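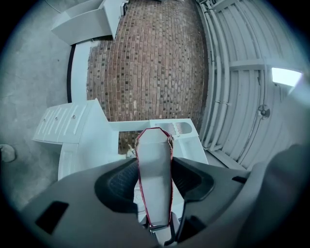

*Gripper camera, white finger up, brick wall behind.*

**Ticket: one gripper's recording drifts out of step with the other**
**Status:** open, waiting on us
**Kit:** Andex hand-held pair, Dosus recorder, student project "Grostura"

Hello again, and thank you for being so patient with us over the charging question in May. We're the student team using the Marciniak workshop for our final-year project, and we've got ourselves into a muddle that I don't think the manual covers (if it does, please just send me the page number and I'll go quietly red).

We wear the grippers on our forearms and do everyday jobs with them, mostly picking things up and putting them back on shelves, so that our arm can learn from the recordings later on. The first takes line up beautifully. Then, once we've been going for a while, one gripper's video starts to fall behind the head camera. It's tiny at first and then quite silly, with the fingers closing in one view well before they close in the other.

The worst file is 4000 frames long on the head camera, and the gripper file that goes with it stops at 1264. The other gripper's file was complete. We didn't get any warning, and the recorder showed its usual green tick, which was a bit of a blow as we'd all gone off for a cup of tea feeling very pleased with ourselves.

What we've tried so far:

- Restarted the recorder and both grippers, in both orders.
- Swapped the two cables over. The fault moved to the other gripper, then came back to the first one the next morning, so I'm not sure what to make of that.
- Turned the preview off. No change that I could see.
- Wiped the memory card and started with an empty one. Same again.

Two-handed jobs seem to bring it on sooner, books especially, perhaps as both arms are reaching forward and the cables have further to go.
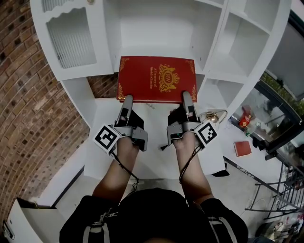 Andex support: Thanks for such a full write-up. The fault following the cable is the useful bit, and I wouldn't throw that out on the strength of one odd morning. Could you leave more slack at the wrist, fix the plug end so it can't twist, and do a long take of one job over and over? Please send the recorder's log as well as the video. The green tick only means the file was closed properly. It doesn't check the length.

Ah, that explains the tick! We've added a little step to our own script that compares the lengths and makes a horrible noise if they differ by more than 100 frames.

We taped the plug ends and gave each cable a loose loop, then did the long take at about half past two. Both files came out full length, which cheered everyone up no end. I then wiggled one of the plugs on purpose during a short take and the file stopped early, so I'm fairly sure we've found our culprit.
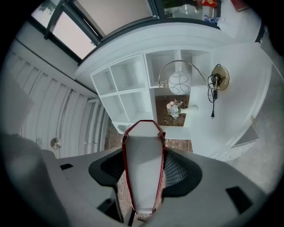
*Shelving and lamp from a gripper camera.*

Could we order a pair of replacement cables, please, and do you sell the kind with a locking collar? Our next session is booked for the morning and we'll carry on with the tape until they arrive. I've attached the log from the long take and the one from the wiggle, and I'd like to keep the ticket open until we've run a whole session on the new cables.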